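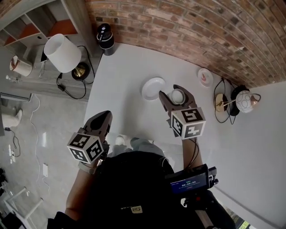

Two Hands and a Clock: Talking Software with Valentyna Dovhaniuk

Home News Interviews Tools About Contact

Aug 13, 2022

Valentyna Dovhaniuk has a habit of picking up whatever is nearest while she talks, and by the end of our afternoon at Kendlow she had explained most of her software with the help of a teaspoon. She leads the small team behind Warkard, the package that takes recordings from hand-held grippers and turns them into motion a robot arm can follow. I had planned on an hour with her and stayed for nearly three, partly because the coffee was good and partly because she is so very happy to go back and explain a thing again.

The table work looks simple enough. A person holds a gripper in each hand and goes after ordinary objects, a small cup or a plate, and each gripper carries a block of printed black and white markers so that the software can work out where it is. "People see the patterns and think that's the clever part," she said. "Finding a marker is old, friendly math. What keeps me up is what you do in the moment when you can't find it, when somebody turns a wrist and the pattern is gone."

Her answer for a long time was to draw a smooth line across the gap and hope for the best. That worked beautifully on slow recordings and terribly on quick ones, and in March she threw it out. Warkard now leans on the motion sensor in each handle to carry the position through, then goes back once the marker returns and spreads the leftover error over the whole stretch. She told me this with the spoon going round in big loops, and I will admit I needed it twice.

"The going back matters so much," she said. "You have the entire recording sitting there! Why would you only ever look at the past?"

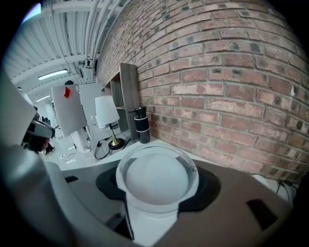

Why does the software need a camera on the gripper when there is already one looking down from the head?

The head camera gives the overall layout and the position of both hands, but the hands hide the object just as they close on it. The gripper camera keeps a close view during those last few inches, and the planner relies on it for the final approach.

Getting the two views to agree about time was, by her account, the most miserable stretch of the project. Every camera has its own clock, and the clocks drift. An early set of 352 recordings had to be gone through again when her colleague Grewal noticed that the left hand always seemed a touch late. The delay came to 19 milliseconds, small enough that everyone had been blaming the tracking.

"We spent weeks tuning the wrong thing," Valentyna said, laughing now, though I gather there was less laughing then. "The tracker was fine – the poor tracker! We apologized to it." Warkard now estimates the offset for every recording by matching the turns each camera sees against the turns its motion sensor feels, and it refuses to export anything until the two line up. 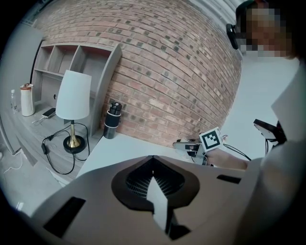 Photo: Kendlow

Lenses are her other favorite subject. The gripper cameras see very wide, and a straight brick wall comes out bowed like the side of a barrel. Many people flatten such pictures before doing anything else. Valentyna prefers to leave them curved and put the lens model inside the tracker, which saves stretching the corners into mush. The price is a careful calibration for each camera, and she keeps those files under version control along with the code.

We finished on the planner, which was built with Drastton and is the part she is least settled about. It takes the recorded path of a hand and asks whether a real arm, with its 6 joints and its limits, could follow it. Often it can't quite. A person's elbow does generous things that a robot's will not, and the planner has to decide how far it may bend the path before the grasp is spoiled. At the moment it holds the last part of the approach nearly fixed and lets everything earlier wander.

"I'd like it to tell me which part of the path matters," she said. "Right now I tell it, and I'm guessing more than I'd like." She put the spoon down, looked for her cup, and asked if I had time to see the calibration screen.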